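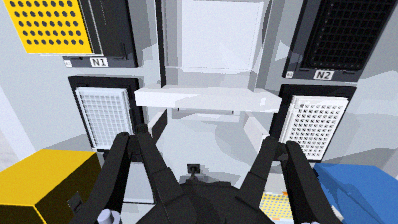 Flumeck's town library will stop charging late fees in August, ending a system that brought in $451 last year and cost $600 in postage to run.

The numbers came out at a budget meeting that was supposed to be over parking. Gudrun Haugen, who has run the front desk for 17 years, read both figures aloud, then read them again when asked to.

"We were paying people to be annoyed with us," Haugen said.

Under the new rules, a book that is three weeks overdue will be marked as lost, and the borrower will get an email. Bring the book back and the matter is closed. Keep it, and you pay for a new copy, which for most of the mystery shelf means less than lunch at Bozkurt.

Old fines will be wiped out too. That is good news for Fadime Güler, who owes $3 on a guide to home plumbing and says she has been using the library in Plevis ever since.

"Their parking is worse," Güler said. "I'd like to come back."

The vote was not unanimous. One council member said fines taught children responsibility, and was then told that the largest unpaid balance on the books belonged to the council. It was for a set of road maps, checked out for a meeting and last seen in a desk drawer.

The maps are still due back. The parking item was moved to next month.

Last updated: 4:40 p.m.

Recent stories
Stiletti Bakery to keep its old sign, minus one letter
Plevis pool opens late again
Bridge Street repairs enter second summer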